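The Tape Drawer

Every repair bench has a drawer that gets opened more than the others. At Dhillon, a two-room repair shop in Plorkemer, it is the shallow one on the left, and it holds tape.

The shop fixes small household things: radios, kitchen scales, lamps, picture frames with the glass loose. Screws and glue do a lot of the work. Tape does the rest, and over 17 years the drawer has filled up with kinds most people never buy. There is cloth tape for book spines, foam tape for rattling panels and paper tape for masking.

Last year the shop logged 3,016 repairs in its bench book. A good share of the entries end with the word "tape" and a width in millimeters.

Double-sided tape is the one customers ask about, usually after a hook or a nameplate has come down at home. Most of those failures start with the surface. Kitchen walls carry a film of grease that can't be seen, and new paint often needs weeks before it will hold anything. The shop wipes each part with alcohol, lets it dry, presses the tape down with a small rubber roller and leaves the job overnight.

Peeling the liner is slower work than it sounds. On narrow strips it helps to fold back one corner first and pull low and flat, keeping fingers off the adhesive. 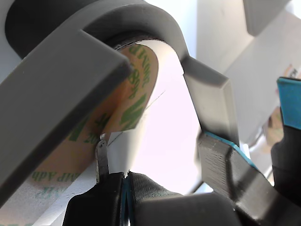
Storage matters too. Rolls left flat in a warm room pick up dust along the sides, and the grit shows up later as a dirty line at the edge of a joint. Dhillon bags its rolls and writes the month on each bag. Anything opened before January gets tested on scrap before it goes near a customer's lamp.

The bags come from Kesedik, a packing supplier two streets over, in bundles of 10. The drawer itself was pulled out of an old Dadik map cabinet and is 9 inches too long for the bench, so the back end sticks out into the hallway.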